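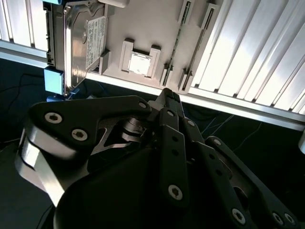

A 3.5-inch hard disk drive, metal cover facing out.

Khaemba Water Users' Association
Records and Metering Group
Minutes of the February meeting

Present: Akinyi Langat (chair), Mutua Kimaro (metering), Caroline Were (billing), Adhiambo Obura (minutes)
Apologies: Mercy Gachanja (field operations). Written report received, see item 3.

The meeting opened at 9:10 a.m.

1. Minutes of the previous meeting

Accepted with one correction. Under item 4 the phrase "zone valves" should read "zone meters." Mutua Kimaro asked that the corrected version replace the one in the shared folder and that the old version be removed.

2. Matters arising

2.1 The duplicate account numbers in the eastern zone have been merged. Caroline Were reported that no customer received two bills in the last cycle. Closed.

2.2 The quotation for replacement meter box lids has not arrived. The supplier was reminded in writing. Carried forward.

2.3 The wording on the back of the bill still gives the old office hours. Caroline Were has sent new text to the printer, and existing stock will be used up first.

3. Field report

The report from Mercy Gachanja was taken as read. Points raised from it:

Of the 508 metered connections on the Bolis line, 26 returned no reading in the last cycle. Most were inaccessible, with locked gates or boxes under parked vehicles. The rest were meters with fogged glass, which the readers recorded as "unreadable" and not as "zero," in line with the revised sheet.

Mutua Kimaro noted that the previous sheet allowed a blank to be entered, and that blanks were treated as zero on import. This understated consumption for the affected accounts and produced a large catch-up bill once a true reading was taken. The revised sheet prevents it going forward but does not correct earlier cycles. He will list the accounts with two or more consecutive blanks.

Discussion followed on whether an estimated reading should be issued for inaccessible meters. Caroline Were preferred an estimate based on the same month of the previous year, since dry season use on this line differs a good deal from the rest of the year. Mutua Kimaro preferred the average of the last three true readings, which can be computed for newer connections as well. Agreed: use the same month where a true reading exists, otherwise the average. Estimated bills are to be marked "E" beside the reading.

4. Move to Flokiso

4.1 Status. The customer table and tariff table have been loaded into Flokiso and checked against the Vaka ledger. The balances agree. The payment history has not been loaded.

4.2 Payment history. Caroline Were explained that the Vaka export truncates the receipt reference after the slash, so that split payments appear as repeats of the same receipt. The import then rejects the second line. Two options were considered: editing the export by hand, or loading the history with a generated reference and keeping the original in the notes field. The second was preferred. A test load of one zone will be made first and the totals compared by cycle.

4.3 Parallel running. Both systems will be kept for one full billing cycle. Bills will be issued from Vaka during that time. Differences are to be logged by account number, with the amount from each system and the cause once known. Rounding differences need not be logged singly – a total per zone is enough.

4.4 Tariff bands. The lower band currently ends at a figure carried over from the old paper tables. The Flokiso set-up screen treats the upper limit of a band as included, whereas Vaka treats it as excluded. Mutua Kimaro will confirm which reading matches the published tariff before the test load.
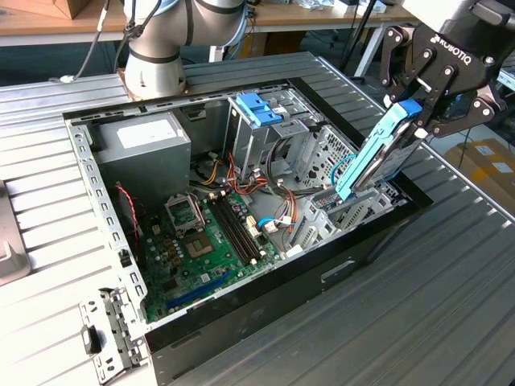

4.5 Access. Meter readers will have entry rights only. Corrections to a submitted reading will be made by billing, with the original value retained. Akinyi Langat asked that shared logins not be carried over from the old system. Agreed.

5. Retention of records

5.1 The draft schedule was reviewed line by line. Reading sheets on paper are kept until the cycle has been billed and the dispute period of 30 days has passed, then boxed by zone. Signed connection agreements are kept for the life of the connection. Correspondence on a disputed bill is kept with the account and not in the general letters file.

5.2 Adhiambo Obura pointed out that the draft does not say what happens to an agreement when a property changes hands. The present practice is to write the new name on the old form, and in places there are several names with no dates. Agreed: a new form for each change of holder, with the old form filed behind it.

5.3 Electronic copies. The schedule will apply to scans as well as paper. Ledger backups will be made at the close of each cycle and a sample account restored from each one as a check. Any computer or disk being retired is to be entered in the equipment register, with its records transferred and checked before disposal.

6. Zone meter calibration

Mutua Kimaro presented the comparison of zone inflow with billed volume. The gap on the Bolis line is wider than on the other lines. The unread connections account for part of it. He did not wish to attribute the remainder to leakage until the zone meter has been tested against a portable unit. Night flow readings will be taken between midnight and 4 a.m. on consecutive nights, with the reservoir level recorded at the start and end of each.

7. Any other business

The key to the chart cabinet is to be returned to the front desk after use.

Actions

Mutua Kimaro: list of accounts with consecutive blanks; tariff band limits; night flow readings.
Caroline Were: test load of payment history for one zone; difference log for parallel running.
Mercy Gachanja: second visit to the 26 unread connections, with notice cards left in advance.
Adhiambo Obura: revised retention schedule and change of holder form.
Akinyi Langat: reply to the lid supplier if no quotation is received.

The meeting closed at 11:25 a.m.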